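Local Government & Politics > Ballot measures and public meetings

How much weight should I give a politician's "listening session" with invited press?

Asked 24 August 2024

Our county executive held a sit-down with reporters in May about the plan to merge the Miverell and Karkenar school districts. It was by invitation only. The county put up a "highlights" page afterward with his answers sorted under headings, and now everybody on both sides of the merger quotes that page like it's a transcript. It isn't one. The questions are missing in places and the answers all sound like they went through a press office.

What I keep seeing is the claim that 81 percent of parents in Miverell "support exploring a merger." No source on the page. I emailed the county and got a form reply thanking me for my engagement.

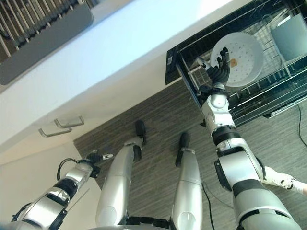 I've been to enough of these things to know that "exploring" can cover anything from a phone call to a done deal. The vote on whether to fund a merger study is coming up at the next county meeting and I'd like to know what I'm voting for people to do before I tell my representative anything. Is there a way to get what was really said in that room? And is a briefing like that even supposed to be open to the public? I'm not a lawyer and I don't want to pay for one.

3 answers

Answer 1 (accepted)

Two separate things here, and the county is happy when people mix them up.

A press briefing is usually not a public meeting. Open meeting laws generally cover a board or council when enough of its members get together to do business. One elected executive talking to reporters he picked is a conversation, legally speaking. You can dislike it (I do) but you probably won't get anywhere by complaining that you weren't let in. If several council members were sitting in, that could change, so find out who attended.

Records are a different matter. If a county employee recorded the session or took notes, that recording may be a public record in your state. Check your own state's law, they vary a lot on drafts and notes. This is how I'd go at it:

1. Write a short request to the county clerk. Ask for "any audio, video, transcript or notes" from the session, with the date. Don't explain why you want it.

2. In the same letter, ask for the survey behind the 81 percent, including the wording of the question, how many people answered, and who ran it. A percentage with no wording attached is decoration. I've seen a county survey sent out to 500 households that was quoted for a year before anyone asked how many came back. It was 30.
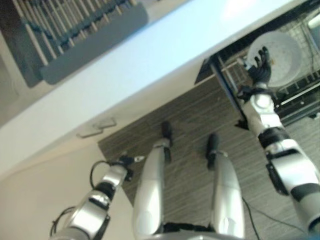 3. Ask the reporters. Some keep their recordings and a few will tell you what the question was, even if they won't hand over the file. Compare what two outlets printed. When both leave out the same answer I get suspicious, though sometimes it was just a dull answer.

4. Speak at the meeting itself. You'll likely get a couple of minutes. Ask one thing, such as what the study will cost and who picks the consultant, and ask for the reply in writing.

Don't expect much from the clerk before the vote. My last request took 15 business days and came back with half of it "not located."

Answer 2

You're overthinking it. Politicians spin, reporters print it. Vote no on the study and move on. Lamptey did a merger study and the only people who came out ahead were the consultants.

Answer 3

I'd push back on the answer above me. A study isn't a merger, and voting it down because you don't trust a web page leaves you with nothing except the web page. Prilmont paid for one and the report ended up being the best argument against merging, bus times especially. It killed the idea.

That said I wouldn't trust the 81 percent either. "Support exploring" is the kind of question almost everyone says yes to. Get the wording first, like Answer 1 said. Also look at whether the survey went to all parents or only the ones signed up for the district newsletter, that was the trouble with ours.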